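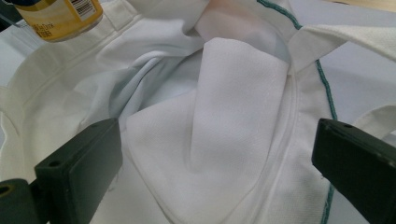

Vatumby Hand Kit, garment handling set

README for the kit and the sample recordings that ship with it
Last updated 2021-05-12

What this is

The Vatumby Hand Kit is a two-finger gripper you hold and work by hand, with a camera mounted above the fingers. You use it to record a person doing a task at a table, and the recordings can then be used to train a robot arm that carries the same fingers. This README covers the garment handling set: the hardware, the software that reads it, and 791 sample recordings of cloth work made with it.

The kit is sold by Vatumby. The recording software is called Dinora and is included. The sample recordings were made at our Haddad workshop in April.

In the box

1 hand-held gripper body with trigger
1 camera, already mounted and focused
2 pairs of block fingers, dark green, matte
1 pair of thin fingers for hems and single layers
Screws for all fingers, plus spares
1 hex key
1 USB cable
1 calibration card
1 memory stick with Dinora and the sample recordings

The tabletop and the garments are not included. A tripod is not needed.

What you need

A computer running Linux with a free USB 3 port. Dinora will start on a USB 2 port but drops images, and it prints a warning when it does. Plan for 900 MB of disk space for the software. The sample recordings are separate and can stay on the stick if you only want to play them back.

Setting up

1. Fit the fingers. Each finger slides into its mount and is held by screws. Tighten them by hand, then a quarter turn with the hex key. The left and right fingers are mirror images and will not seat properly if swapped.

2. Plug in the USB cable. The light on the body turns on.

3. Run dinora check. This opens and closes a test session and reports the camera and trigger separately.

4. Run dinora calibrate and hold the gripper over the card with the fingers fully open. Then squeeze the trigger all the way and let go. Repeat when asked.

5. Run dinora record and give the session a name. Names can have letters, numbers and dashes. Spaces are turned into dashes.

Calibration is stored on the computer and not on the gripper. If you move to another computer you have to do step 4 again. Do it again after changing fingers too, including when you put the same pair back on.

The sample recordings

All 791 recordings are of one person handling cloth on a table with one gripper. A second gripper was not used. The free hand may appear in view where a task needs it, mostly in the sleeve tasks.

There are 7 tasks:

pick-edge: find an edge and lift it
pick-layer: lift the top layer and leave the one under it
flatten: open out a crumpled garment
fold-half: fold once across the middle
sleeve-in: fold a sleeve over the front
strap-clear: move straps or ties away from the body of the garment
move-aside: carry the garment to another part of the table

Garments start in different states. Some are laid flat and some are dropped in a heap. In the heap starts, the camera can be close enough that cloth fills nearly the whole view, and the table shows only in small gaps. We left these in at full length. Other household things stand on or next to the cloth in part of the set, including glass bottles. They are not labeled.

White garments are the hardest part of the set. Folds in white cloth show up mainly as soft shadow, and a flap lying on top of other layers may be only a little brighter than what is under it. Seams help where there is colored stitching, such as a teal overlock edge on a white panel. Plain white seams on white cloth are easy to miss, for people as well as for software.

File layout

Each recording is a folder with these files:

video.mp4, the camera view
trigger.csv, finger opening over time
pose.csv, position and tilt of the gripper
info.txt, task name, finger type, garment type and start state

Times in the two CSV files are in seconds from the first image. Finger opening is given from 0 (closed) to 1 (fully open). An opening of 1 depends on the finger pair, so compare recordings only within one finger type or convert to millimeters with dinora units.

In info.txt, start state is one of flat, folded or heap. Garment type is a short free text field and was filled in by the person recording, so expect spelling differences.

Known problems

19 recordings have gaps in pose.csv. The gripper tracks itself partly from what the camera sees, and plain cloth close up gives it very little to go on. These are listed in pose-gaps.txt. The video and trigger files for them are complete.

The fingers cast shadows on light cloth when the lamp is straight overhead. We did not correct for this.

Loose threads can catch on the screw heads of the block fingers. Check the tips between sessions and pull off anything that is stuck. Do not burn threads off, the finger surface will mark.

The trigger reading drifts slightly in long sessions. Letting go of the trigger fully between takes resets it.

On a fresh install, dinora check may report the camera as missing the first time. Unplug the cable, wait until the light goes out, and run it again.

What it is not suited for

The block fingers are too thick for sheer fabric and for anything with small buttons that must be undone. Use the thin fingers, or another tool. There are no wet garments in the sample set, and the gripper body is not sealed against water.

The samples are meant to show how the kit behaves and to test your own loading code. They were all made by the same few people in one room. For a working folding system you will need to record your own garments on your own table.

Use with a robot arm

The same fingers fit the Skisano wrist plate, sold separately. Use the screws that come with the plate. The ones in this box are shorter and will not hold. After mounting, run dinora calibrate with the arm flag, and keep hands away from the fingers while it runs, as they close fully.

License and returns

The recordings may be used for research and for in-house product work. You may show short clips in talks and papers. Please do not repost the full set.

Unused finger pairs can be exchanged. Fingers that have been screwed on count as used. Bodies with a fault are repaired or replaced, and you should include the output of dinora check with the return.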